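Pro Golf Notes, Nov 1, 2022

Quick one this week, deadline moved up and I'm typing between two calls. Sorry in advance for the spelling.

Main story is Octavian Manole. Won the Grunmont on Sunday. Finally! Five under for the last round, three shots clear when he walked off 18, and if you only saw the leaderboard you'd think it was easy. It was not easy. He had two drops on the front nine, one of them from a bush at the 6th that I'm fairly sure has eaten more of his golf balls than any other bush in Europe. Bogey there, bogey at 7, and then five birdies on the back with nothing longer than ten feet. Wedges were superb. Putter was fine, which for Manole is news.

Some background for newer subscribers. Turned pro straight out of school, skipped the college route completely. Spent three seasons on the developmental circuit sleeping in his car for part of it. Got his card, lost his card, got it back through the qualifying event at Pornau in March. Starts his swing very slow, so slow you think he's stopped, then a big quick turn and a high fade. Doesn't hit it far by current standards. Hits a lot of greens. His bad weeks are nearly always the putter, and there have been plenty of bad weeks.

What changed? New grip, for one. He went left hand low over the summer and stuck with it even after missing three cuts in a row. Also a new caddie, who talks less than the old one. I asked about that after the round and got a shrug and "it's quieter," so make of it what you will.

Ranking: he was 876 in the world at the start of the year. The win should put him comfortably inside 200 once the points are done. I haven't seen the final number so don't hold me to it. It does get him into the Vallasier next spring, no qualifying, and that's the one he cares about. Grew up twenty minutes from the first tee.

Betting angle. He'll be too short next time out, they always are after a first win. Leave him alone for a couple of starts, then look again when the course is tight and the wind is up. Wide open bomber's tracks, no thanks.

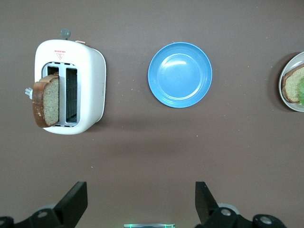 White two-slot toaster, blue plate.

Now Liviu Enache, because I've had a few emails. Yes he withdrew. Yes it's the wrist again. He played nine holes of the first round, was four over, and shook hands on the 10th tee. His team say it's precautionary. They said that the last time too and he was out for the rest of the season. I'd be surprised to see him before March and I would not be taking any price on him for the majors, however tempting it looks. Shame. When he's fit there's nobody on this tour I'd rather watch from 150 yards and in. That little hold-off iron he hits under the wind is a joy and you can't teach it.

If he does come back, watch his first few rounds for the driver. Last time he was protecting the wrist and everything leaked right. Once the driver is going straight he's ready. Until then, pass.

A word on the course. Lots of moaning about the Grunmont greens and I get it, they were slow on Thursday and slower on Friday. Rain all week, they couldn't get the mowers out. By Sunday they were decent. The new 14th is still a bad hole. Drivable par 4 with water short and nothing but thick stuff behind, so everybody lays up with a 7 iron and hits a wedge. Where's the fun in that. Move the tee forward or fill in the pond. The old 14th was a dull hole but at least you had to hit a drive.

The 17th on the other hand was great all week. Long par 3, back left pin on Sunday, only 5 players hit the green in the last ten groups. Manole was one of them. Middle of the green, two putts, thank you very much.

Next up is the Halliday. Shorter course, very tight, small greens, no rain forecast as of this morning. Field is weaker than last year with half the top names resting. Things I'm looking for:

Driving accuracy over distance, every time at this one.
Scrambling. Small greens means everyone misses some.
Anybody who played well here in the wind two years ago, when the winning score was only three under.

I'll send picks tomorrow night once the tee times are out. There's usually a draw bias at the Halliday, the early starters on Thursday get the calm air and the afternoon lot get blown about, so I don't want to put names down untill I've seen who is where. Last year I went early and had both my guys in the wrong half. Not doing that again.

Results from last week's picks: one top ten, one missed cut, one who was tied 4th with three to play and finished double, double, par. I don't want to talk about it. Small loss on the week, still ahead for the season.

Mailbag is back in the next issue. I have a good one about whether you should ever back a player in the week his kid is born (the numbers are better than you'd expect) and a long one about left-handers on dogleg rights wich I need to read properly first. Keep them coming, just hit reply.

Right, phone's going. Picks tomorrow night.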